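Checkpoint Compression in the Omix Solver: Notes From the August Update
August | By the Ellby numerics group

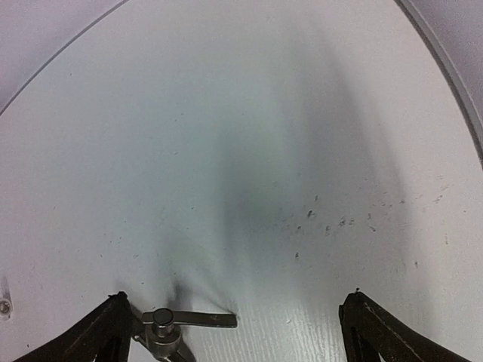
The August update of Omix changes how the solver writes its checkpoint files. Until now, each process wrote its own block of the solution in full double precision, and the time spent on output grew faster than the time spent on the solve. The new writer groups processes by node, collects their blocks in memory, and compresses them before anything goes to disk. The compressor works best where the data varies slowly, like the shading on the white panel in the photo, where pale gray passes into a cool gray-green with no break. It does worst at sharp boundaries, such as the dark line along the inside of that panel's thicker rim, and blocks holding a shock or a material interface are stored without loss.

We tested the writer on Tasar, using the standard heat transfer case and the Ragnarsson channel flow case. Each case was run for 101 time steps, with a checkpoint at the first and last step. Restarting from compressed files changed the iteration count of the pressure solve by 2 in the channel case and left it unchanged in the heat case. Both results are within the range we accept for a restart.

Users should note the following. The error bound is set per field, in the input file, and the default is strict. Loosening it for velocity is usually safe – loosening it for pressure is not, and the solver will print a warning. Old checkpoint files can still be read. Files from the new writer cannot be opened by version 2 of the plotting tools, so sites that plot directly from checkpoints should move to version 3 first.

Work on the reader is still open. It loads whole node groups even when only one block is needed, and this is slow when a job restarts on a different number of nodes. A partial read path is in testing on Tasar and will go into a later update.

0 comments | 3 shares
Contact the Ellby numerics group | Copyright Ellby | Back to top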